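19 September 2026

Day one with the Luruvine hand grippers, and I'm typing this with sore thumbs! Hedvika wants my write-up before we pay for the full kit in October, so I'd better be fair to it.

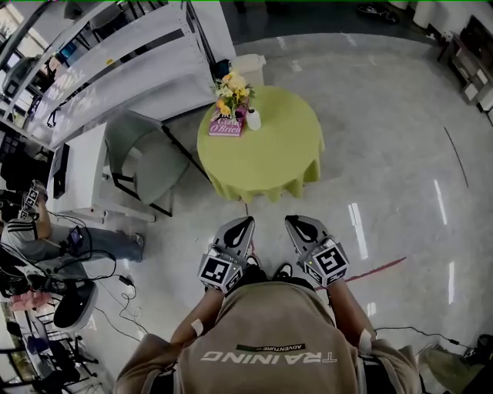

p. 19

The round table with the green cloth is my favorite setup so far (flowers, vase, pink book, all sorts of shapes to go after). I like the pointed fingers a lot. The cables, not so much – I kept thinking about my feet.
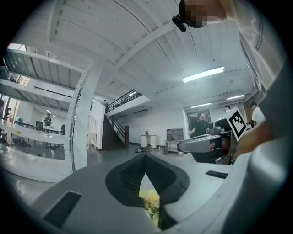 Harpreet says Hudec will rent us a pair for 90 a day, which sounds steep to me. I'll ask if they'd do 60.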